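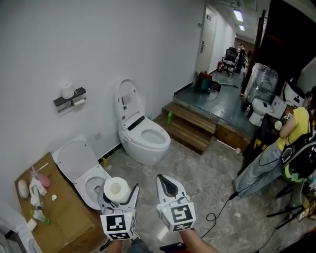
A roll of toilet paper held in one of the two hand-held grippers.

How do you teach a robot to change the toilet roll?

You have probably changed a toilet roll without thinking much about it. You take the old cardboard tube off, put the new roll on, and go and wash your hands. A robot finds this very hard. At the Fosside Robotics Club, a group of students has been working on the problem since the start of the year, in a practice washroom at the Lindemann building in Dristthorpe.

The club is for students aged 15 to 19. They meet after lessons, from half past four until seven. Their project is called Skosdale, after the street where the club used to meet. They want to teach a robot to do small jobs in a bathroom, and the toilet roll is the first job on the list.

Why is it hard for a robot?

Think about what your hands do. They feel how soft the roll is. They squeeze it enough to hold it, but not so much that it goes flat. Your eyes find the holder on the wall. Your wrist turns until the roll is the right way round. If the roll slips, you catch it before you have had time to think.

A robot does not know any of this when it is switched on for the first time. Somebody could try to write out every movement as a list of instructions: move forward this far, turn this much, close the fingers now. This works well in a factory, where each part arrives in the same place every time. It does not work so well in a bathroom. The holder might be on the left or on the right. The new roll might be on a shelf, on the floor or behind a bottle of shampoo.

So the students use a different way. They show the robot what to do, over and over again, and a computer looks for the pattern. This is called learning from demonstration. A demonstration is when you do something so that somebody else can see how it is done.

What is a gripper?

A gripper is a robot's hand. Most grippers are much simpler than a real hand. The ones the club uses have fingers that open and close, and that is nearly all they do.

A robot's gripper is normally fixed to the end of its arm. The students' grippers are held in the hand instead, so a person can carry them to the toilet, the shelf or anywhere else in the room. The person does the job with the grippers, and no robot has to be there at all. Later the computer uses what was recorded to work out how a robot arm should move.

"It feels like eating with oven gloves on," says Hedvika Doležal, who is 16. "The first time I tried, I dropped the roll and it went right across the floor. You have to slow down. After a while your arms get used to it."

What are the black and white squares for?

Each gripper has a cube on it, printed with black and white patterns. These patterns are called markers. They work a bit like the square codes you see on posters and tickets.

A camera can pick out a marker easily, as there is a strong difference between black and white. The computer already knows how big the marker is and what the pattern looks like from straight in front. When the marker looks smaller, the computer can tell that it is further away. When the squares look squashed to one side, it can tell that the gripper has been turned. With a cube there are patterns facing in different directions, so there is a good chance that the camera can see at least one of them.

You can try part of this at home. Draw a large black square on a piece of card. Hold it up in front of a friend and tilt it slowly. Ask your friend to say which way it is tilting just by looking at the shape. Your friend is doing the same kind of work as the computer.

What happens in one demonstration?

Before they begin, the students set the room out. They choose where the roll will start and which things will be left lying nearby. One student picks up the grippers and another watches the computer. When the recording has started, the student with the grippers picks up the roll, takes it to the holder and puts it on. Then the recording stops and it is given a number.

After that they change something. The roll might start in a different place, or lying down instead of standing up. A bottle might be moved. If every recording were the same, the robot would only learn to do the job in one exact room on one exact day.

By June the club had made 324 recordings. They kept 300 of them. The others were thrown out for different reasons. In some the markers were hidden behind an arm for too long, and in some the person forgot what they were meant to be doing and stopped halfway.

Are mistakes allowed?

Yes, some of them. If a student nearly drops the roll and then saves it, the recording is kept. It shows the computer how to put things right. If the roll ends up on the floor and stays there, the recording is marked as a failed try and put in a separate folder.

Juraj Polák looks after the folders. He is 17 and says it is the least exciting job in the club. He watches each recording at double speed and writes one line about it. "Roll on holder, a bit crooked" is a line he has written many times.

Can the robot do it yet?

Sometimes. The club tested a small robot arm that had learned from the recordings. It was given 39 tries at picking up a roll that was standing upright, and it did well at those. Putting the roll on the holder was harder. The arm often stopped a little too early and let go in mid-air. The students think they need more recordings of the last part of the job, where the roll meets the bar, and they are working on those now.

Their teacher, Ingvar Thygesen, has told them that the next job will be wiping a surface. The students would like it to be closing the toilet lid. They have not agreed yet.

Words to know

Gripper: the part of a robot that takes hold of things.
Marker: a printed pattern that a camera can find easily.
Demonstration: doing a job to show how it is done.
Recording: everything the cameras and the computer save during one try.

173 shares | 4 comments

Comments

Mackenzie Kowalchuk
My class read this together. One of them wants to know if the robot could put the roll on the wrong way round, with the paper hanging at the back.

Ingvar Thygesen
Yes it could. It copies what it is shown, and our students do not all agree about which way is right. You will find both ways in the recordings.

Branislav Šimko
We did the tilting card with my two girls. It works better if you stand a few steps back. Close up it was too easy.

rosie_age_9
i think it should learn the lid next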